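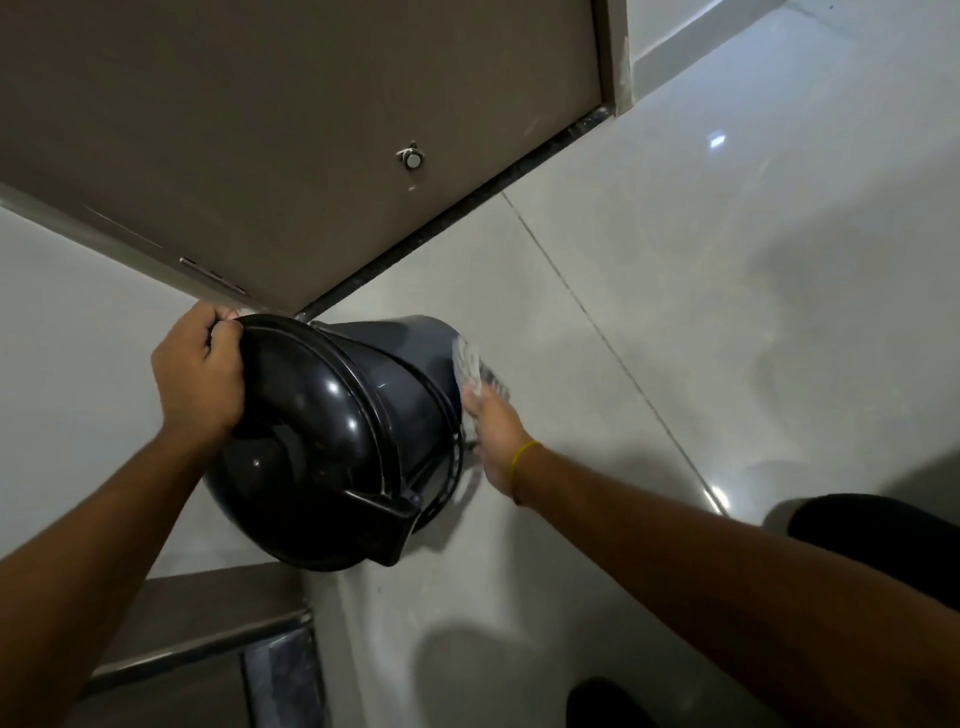

Swing-lid bin, tipped on its side over the floor tiles.

Callilar Checked Cotton Cloths, pack of eight: my review after a whole lot of laundry

I go through cleaning cloths the way other people go through coffee filters, so when my last batch of microfiber finally went stiff and weird (you know that feeling when it catches on dry skin, ugh) I decided to go back to plain old cotton. My mother had a drawer full of checked cotton cloths that did everything from drying the good glasses to wiping the dog's feet, and I don't remember her ever buying a new one.

The Callilar pack has eight cloths in it and comes in two sizes, a dish towel size and a smaller square. You can get the gray check or the blue check or a mixed pack with both. I went for mixed, because I wanted one color for the kitchen and another for floors and trash cans and everything else I don't want anywhere near a plate. If you only take one thing away from this review, get the mixed pack! It's the same price and it saves so many arguments.

First impressions out of the package: stiff. Really stiff. They've got that starchy finish that new cotton always seems to have, and the first time I tried to dry a wine glass with one it just pushed the water around. I was all ready to write a cranky review that same evening. The little card inside does say to wash before use, which I skipped, so that one's on me. After the first wash they were a bit better, after the third they were good, and now they're soft and floppy and drink up water like nothing else in my drawer.

Trash cans first, since that's the job I hate most. Ours is a swing-lid type, and anybody who has one knows what happens to the lid. It's the part everyone pushes with sticky fingers, and there's that ridge around the rim where the crumbs go to retire. A sponge is too fat to get in there. Paper towels shred. A damp cotton square folded into a point goes right around it, and you can flip it to a clean side and go around again. I do the outside last, and I do it on the floor, since the floor's going to get wiped after anyway. Shiny black plastic is a pain no matter what you use (whoever decided trash cans should be glossy has never owned one), and it took me two passes, one damp and one dry, before I stopped seeing streaks.

I did try it the lazy way with one damp pass and no drying. Don't bother. You get swirls, and then the light hits it and you end up starting over.

In the kitchen I'm fussier. I want a towel that can dry a lid without leaving fuzz on it, and this is where new cotton usually lets me down. The gray ones shed for the first few washes, I won't pretend they didn't. I was picking little threads off my black dishes for most of May. It has stopped now, or nearly. Every so often I'll find one thread, always on something dark, always when we have company.

What I like most is how thin they are. A thick towel feels luxurious in the store, but try getting one around the knob on a pot lid or down into the groove where the lid sits. You can twist one of these up tight and get it in anywhere, and it also wrings out properly, so you aren't wiping the counter with a soggy lump. Then you shake it out, hang it over the oven handle, and it's dry by the time you've finished dinner. My old waffle-weave towels would still be damp at breakfast and starting to smell like a locker room.

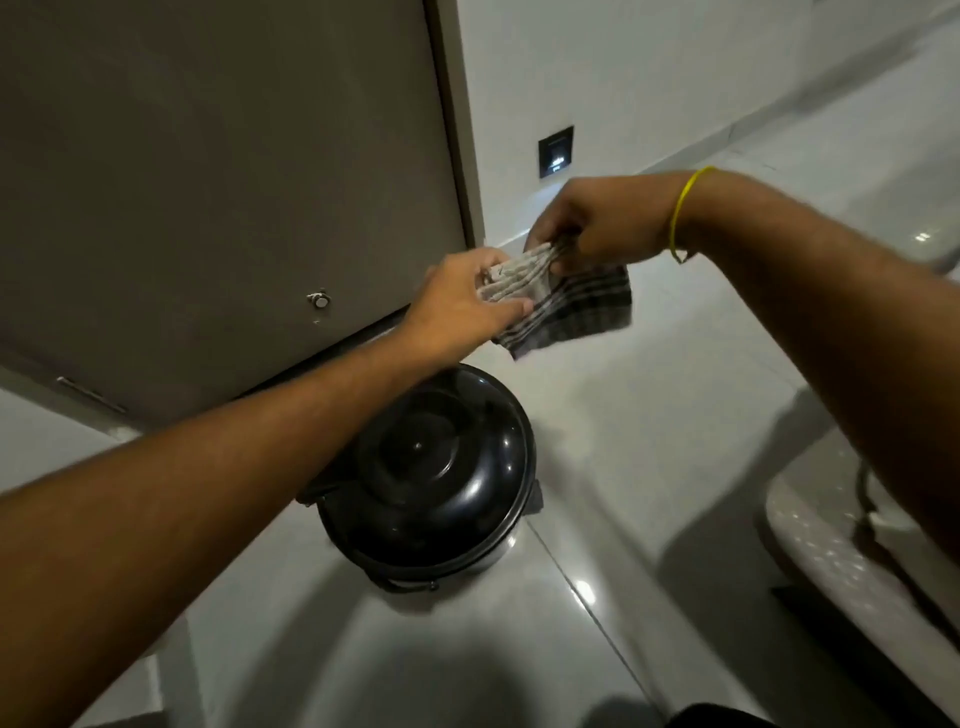 Gemma Mottram thinks I'm too easy on them. She bought the same pack when I did, and her complaint is that the dish towels shrank enough in a hot wash that they don't fold to match the rest of her stack anymore, and that for the money they ought to be pre-shrunk. She also says the hanging loop is sewn on too close to the corner and that two of hers have pulled loose.

Okay, fair. I went and laid one of mine against a brand new one from the pack (I'd been saving one, don't ask) and yes, it's shorter. Mostly in the long direction, so it's closer to a square than it used to be. I don't care much about that, but if you're a person with a tidy linen drawer you might. My loops are all fine so far, but I also don't hang them from the loops, so I'm no help there.

On washing: I do them warm with the bath towels and no fabric softener. Please, no fabric softener, it coats the cotton and you're right back to pushing water around the glass. They've been through the machine 30 times at this point. The hems are holding, one corner has a bit of fraying, and the checks have faded. The gray has gone a softer, more washed-out gray, and I think it looks nicer now than it did new. The blue has held on better. Neither color bled onto anything, and I was careless enough with the first load that I would have deserved it.

I tumble dry on low when it's raining and hang them up otherwise. Line dried, they come out a little crunchy, but a quick shake sorts them out.

Now dust, where I expected cotton to lose to microfiber, and it does. A bit. On a dry shelf the microfiber grabs the dust and the cotton kind of herds it. Dampen the cotton, though, and it's a close race. The trouble is that damp cotton on dark plastic turns the dust into a chalky smear before it picks it up, so there's an ugly moment in the middle when it looks worse than when you started. Keep going, turn the cloth, wring it, go again. A second dry cloth finishes it off. Two cloths for one job sounds like a lot of fuss, but with eight in the pack I've never run out before laundry day.

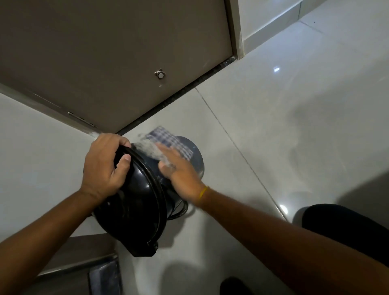 Small checked cloth at work on glossy black, dusty smear and all.

The small squares are the ones I reach for most, to my surprise. They fit in one hand without a tail of fabric dragging across the floor behind you, and they're good for door edges, baseboards, and the grubby strip where the tile meets the doorway. I'd happily buy a pack of just the small ones, but Callilar doesn't sell them that way. I wish they would!

I also tried the Prasten cloths for comparison, which are thicker and cost more. They're lovely for hands, and I've left one by the bathroom sink. For cleaning I found them too bulky, and they took forever to dry. If you mostly want a towel to look pretty on the oven door, go Prasten.

Pluses: thin, absorbent once broken in, wring out well, two colors so you can keep floors and dishes apart.

Minuses: useless before the first wash, lint for the first few weeks, some shrinkage, and possibly the loops if Gemma's are anything to go by.

Four stars from me. I've ordered a second mixed pack for my sister's new place, and I've told her to wash them first.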